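Soundcheck at Skindport

The load-in at the Rusel was by the rear stair, which had one turn too many for a bass cabinet. Mhairi Matheson had measured it in October and sent the figures to the band. The cabinet arrived regardless, and was carried up on its end.

She ran the desk from the left of the bar. The room held 70 standing, and its ceiling was low enough to give a strong resonance between the stage and the first pillar. On the house equaliser this was corrected with a cut of 4 decibels, marked in pencil. Grindus had asked for the cut to be removed. Their email said that the resonance was part of the second song.

At five o'clock Thắng Doãn set up his drums and played the kick until told to stop. Mhairi moved the microphone back from the shell, listened, and moved it forward again. The hum began when Benedita Prata plugged in the organ. It sat at a steady pitch just under the lowest note of the bass, and it did not change when the organ's volume pedal was closed.

Mhairi muted the channels in order. The hum stayed until the organ's channel was out. She replaced the lead, then the box, then the lead again. She lifted the earth on the signal side and the hum dropped, leaving a fainter one behind it.

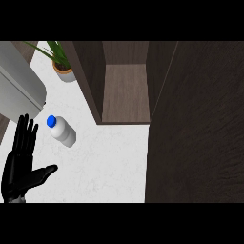
Thắng said from behind the drums that the hum should stay in. He had been tuning the floor tom to it for the past 15 minutes, and if it went he would have to start again. The album had a hum on it as well, at the end of side one, and people had written in to ask what instrument it was.

Benedita played a chord over the top. The hum was a little flat of her root. She adjusted the organ's fine tuning until the beating between the two slowed and stopped.

"It may drift," Mhairi said. "The lights come up at eight."

"Then I'll drift."

Mhairi restored the earth. She gave the hum its own line on the channel sheet, between organ and vocal, and under the heading for monitor level she wrote: none required. Then she took out the cut at the house equaliser and asked them for the second song.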